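PLARIDIER BASKETBALL CLUB — PRESS RELEASE
31 Dec 2018

I've been writing these releases since August, and this is the first one I typed with a grin on my face. Elaine Nogueira is staying! Our head coach has signed on for 2 more seasons with Plaridier, and I couldn't wait for the new year to tell you.

You know how this fall went. We dropped the opener to Bandevholm by a margin I won't repeat, we lost Emerson Macedo to a bad ankle, and a few of you wrote me letters (I read them all, even the one in capitals). Then Elaine moved Iolanda Lopes to the point, the ball started going where it should, and we haven't lost at home since.

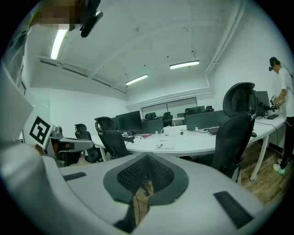

White ceiling with exposed beams.

The win over Dindby is the one I'll keep. We had 1,193 people in the building, our best crowd of the season, and Gervásio Amaral hit from the corner with the clock almost gone. I spilled coffee on the scorer's notes. Sorry, Gervásio, your rebounds may be a little smudged in the official record.

"I wasn't done here," Elaine told me after practice. "I like this group, and I like how mad they get when they lose."
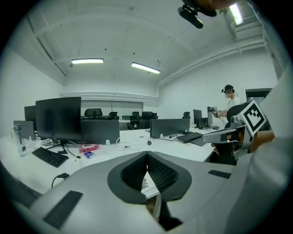 Season tickets for next year go on sale at the front office tomorrow morning, and current holders keep their seats if they renew by the end of the month. Ronaldo Quintana is handling renewals again — ask for him by name. You'll want a white desk like the one in the photo, or any flat spot, to fill out the form, as it runs to several pages and needs a signature on each. Prices stay where they are. A full season is $307, and the family plan still covers kids under twelve.

Next up is Bodnár on the road, then Dindby again, and I hear they remember that corner shot. Emerson is running again and hopes to dress for one of the two. Reporters who want time with Elaine should write to me at the club office before the Bodnár trip. She'll talk about defense for as long as you let her.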